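Akstead Two-Arm Bench Unit
Cable and Connector Work — Application Page

Supplier: Pristar
Category: Bench automation / light assembly and office chores
Status: Evaluation units only. Not cleared for unattended use.
Page maintained by: Yesenia Flores, applications

Overview
The Akstead is a two-arm bench unit with one parallel gripper per arm. It is offered to repair shops, computer refurbishers and test rooms that want to know which parts of their daily work a machine can take over now. This page covers one of those jobs: connecting a network cable to the back of a desktop computer.

Why this job
A person plugs in a network cable without looking. For a machine it combines most of the hard parts of shop-floor work: a soft cable that moves when touched, a small plug with one correct way up, a port set among other ports, and a tower that can slide if pushed. Houses have the same problem behind every TV and router.

Work area
The tower stands upright with its rear side toward the arms. Tables should be level with each other. Keep the cable within reach of the right arm. 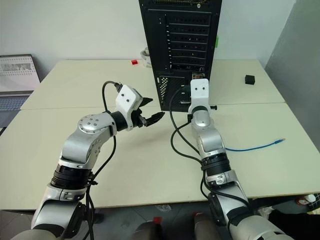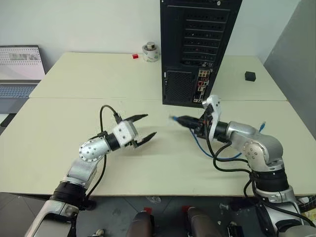 Network cable job, rear of tower facing the arms. The second picture has the plug held in the right gripper.

Test results
Dayana Alvarado ran the cable job at the Condori refurbishing shop in March. Total attempts: 1,067, across three tower models.

Picking up the cable from the table: reliable when the plug lies clear of other cables.
Turning the plug the right way up: acceptable, slow.
Full insertion, tower position known: 66 percent.
Full insertion, tower moved between attempts: 58 percent.
Removing a latched plug: not supported in this release.

Time limit per attempt was 300 seconds. An attempt that ran over was logged as a failure even if the plug was seated later. The most common fault was a plug that stopped at the mouth of the port — the arm read the contact as a finished insertion and let go.

Can it do the job yet?
On a fixed bench with one tower type, with an operator nearby, yes for part of the shift. In a home or a mixed repair shop, no. Customers asking for general tidying, dish loading or laundry should see the Skerurano trial notes; those tasks are at an earlier stage than this one.

Operator notes
Check arm cables for slack before each run.
Do not reach between the grippers while the drives are on.
Bent plug latches account for many failed attempts. Replace the cable.
Re-run the table calibration after moving either table.

Ordering
Evaluation units ship with both arms, both grippers and the control software. Tables and laptop are not included. Lead time on request from Hortensia Londoño, sales desk.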